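Cube Table FAQ – Tuesday Drop-In at Mustbridge
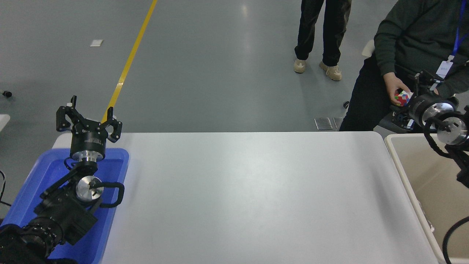

Cube in hand at the white table.

I get the same questions every week, so I finally typed up my answers!

Do I need my own cube?
Nope. I keep a box of loaners, mostly Drudachs plus a couple of old Tierneys that turn like gravel (sorry). If you bring yours, put a dot of nail polish on the center cap so it comes home with you.

I've never solved one. Is that OK?
Of course! I was 41 when I learned. We start with the white cross and stay there as long as you like – it took me three weeks.

Why is there no cloth on the table?
Cloth bunches up under your wrists, and dropped center caps vanish into the folds. I like a plain, pale top for sorting pieces.

My cube pops apart when I turn it fast. Help?
Tighten each screw a quarter turn, then try again. Don't crank them all the way down or you'll hate your life. Pouran Sadeghi is much more patient with springs than I am, so ask her if it still pops.

Which lube do you use?
Nadora, the thin one. One drop, then 200 turns or so while you watch TV.

Can kids come?
Under 13 with a grown-up, please. The grown-up usually ends up hogging the cube.

Do you time people?
Only if you ask. Houshang Ghorbani has the timer and he'll happily run you all evening. Doors open at 6:30, and we pack up at 9.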